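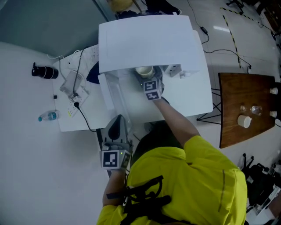 Quantas vezes preciso ver um filme antes de escrever a crítica?

Uma vez basta para a maioria dos textos, desde que você anote durante a sessão e escreva no mesmo dia. Se for um ensaio mais longo, veja duas.

Me perguntam isso direto nos comentários, então resolvi juntar tudo num post só: como eu faço, do momento em que escolho a poltrona até apertar o botão de publicar. Escrevo sobre cinema há anos e já errei de todo jeito (já troquei o nome do protagonista pelo do ator num texto inteiro, e foi um leitor que me avisou). Vou usar como exemplo a minha crítica de Sororis, da Hsin-yi Yang, que vi em outubro no Cine Lokton, porque deu um trabalhão e ainda lembro bem do processo.

Antes da sessão

Leio o mínimo possível. Diretora, duração, país, elenco principal, e paro aí. Sinopse de distribuidora eu deixo para depois, porque a Ladefoged, que trouxe esse filme, tem o costume de contar metade da trama no segundo parágrafo do material de imprensa. Já o que a diretora fez antes eu gosto de conhecer. Se der tempo, vejo ou revejo um filme anterior na véspera. Da Hsin-yi Yang eu só conhecia Skarard, o longa do farol, e rever aquilo me ajudou demais a perceber que em Sororis ela abandonou a música quase por completo.

Leve caderno pequeno e caneta que não faça clique. Celular não, pelo amor de Deus, nem com o brilho no mínimo! Quem está atrás de você enxerga tudo.

Durante o filme

A letra sai horrível no escuro, paciência. Escreva grande, uma ideia por linha, e vire a página cedo para não escrever por cima do que já está lá. Eu perdi uma página inteira de anotações assim.

O que eu anoto: falas curtas que me pegam, uma imagem que volta, o momento em que olhei para o relógio (isso é informação valiosa), qualquer mudança brusca de ritmo. O que não anoto: enredo. O enredo você lembra, e se não lembrar, confere depois. Das minhas notas de Sororis, copio um pedaço do jeito que saiu:

"porta da cozinha de novo"
"irmã mais velha nunca senta"
"cadê a música"
"Shih rindo no velório — ótimo"
"cansei, cena do cartório"

São 108 minutos de filme e isso é quase tudo o que usei. O resto era garrancho.

Logo depois

Saia do cinema e não abra a internet. Sério. Se você lê três opiniões na fila do estacionamento, seu texto já nasce com a voz dos outros. Eu sento num café, ou no ponto de ônibus mesmo, e escrevo uma frase respondendo o seguinte: o que esse filme fez comigo? Pode ser uma frase feia. A de Sororis foi "fiquei com raiva da irmã errada a sessão toda e acho que era de propósito". Essa frase nunca apareceu no texto publicado, mas o texto todo saiu dela.

Se você não consegue escrever essa frase, espere até a noite. Se à noite também não vier, talvez o filme tenha deixado você indiferente, e dá para escrever sobre isso também, só é mais chato.

O rascunho

Minha ordem é sempre a mesma e não tem nada de genial:

1. Abro com uma cena. Uma só, contada em poucas linhas, de preferência do começo do filme para não estragar nada.
2. Digo do que o filme trata, sem passar do primeiro terço da história.
3. Falo do que me pareceu funcionar ou não, com um exemplo concreto para cada coisa.
4. Comento as atuações dentro dos exemplos, e não naquele parágrafo de lista de chamada ("fulano está bem, sicrana também convence").
5. Fecho com a minha impressão geral e vou embora.

O ponto 3 é onde quase todo mundo escorrega, eu incluída. A gente escreve "a fotografia é belíssima" e segue em frente. Belíssima como? Na minha primeira versão estava lá: "Szu-yu Shih tem uma atuação comovente". Troquei por "Szu-yu Shih começa a rir no velório e tapa a boca com o lenço, e a gente demora a entender que ela já está chorando". Ficou mais comprido, mas agora quem lê tem alguma coisa na mão — e pode até discordar de mim com base nela.

Sobre spoiler

Minha regra: tudo o que aparece no trailer está liberado, e também o que acontece no primeiro terço. Se eu precisar falar do final, aviso numa linha separada antes. Não esconda o aviso entre parênteses no meio do parágrafo, que o olho corre e já era.

E cuidado com o spoiler disfarçado! Dizer "a reviravolta me surpreendeu" já conta que tem reviravolta. Eu prefiro nem tocar no assunto.

Dando nota (ou não)

Durante muito tempo dei nota de zero a dez e passava mais tempo sofrendo entre um 7 e um 7,5 do que revisando o texto. Hoje uso uma escala até 5, sem meio ponto, e só decido depois que o texto está pronto. Quando a nota não combina com o que escrevi, mexo na nota. Se o seu site não exige, pode pular essa parte sem culpa nenhuma.

Revisão

Deixe descansar, nem que seja o tempo de um banho. Depois leia em voz alta. É meio ridículo, principalmente com gente em casa, mas a frase enrolada aparece na hora. Aí vá cortando:

Adjetivo em dupla ("sensível e delicado") — fica um.
"De certa forma", "no fundo", "por assim dizer" — fora.
Qualquer comparação com outro filme que só serve para mostrar que você viu o outro filme.

Esse último me dói toda vez. Tinha um paralelo lindo com Skarard no meu texto, um parágrafo inteiro sobre o mar, e ele não dizia nada sobre Sororis. Cortei. Está guardado numa pasta, quem sabe um dia.

Por fim, confira os nomes um por um, com a grafia dos créditos. Nome de personagem, de ator, de quem fez a montagem, se você citou a montagem. Em nomes taiwaneses confira também a ordem: às vezes a distribuidora põe o sobrenome na frente e às vezes no fim, e o ideal é escolher um jeito e manter até o final do texto.

Tamanho e prazo

Para blog, eu fico entre quatro e seis parágrafos. Mais do que isso só quando o filme pede. Quanto ao prazo, tento publicar em até 12 horas depois da sessão, nem sempre consigo, e a de Sororis só saiu às 9 da manhã do outro dia porque empaquei na abertura. Acabei começando pela porta da cozinha, que estava na primeira linha do caderno.

Se você escrever alguma coisa seguindo esse roteiro, deixa o link aí nos comentários que eu leio. No próximo post falo de crítica de documentário, que me pedem bastante e tem uns problemas próprios com entrevista e material de arquivo.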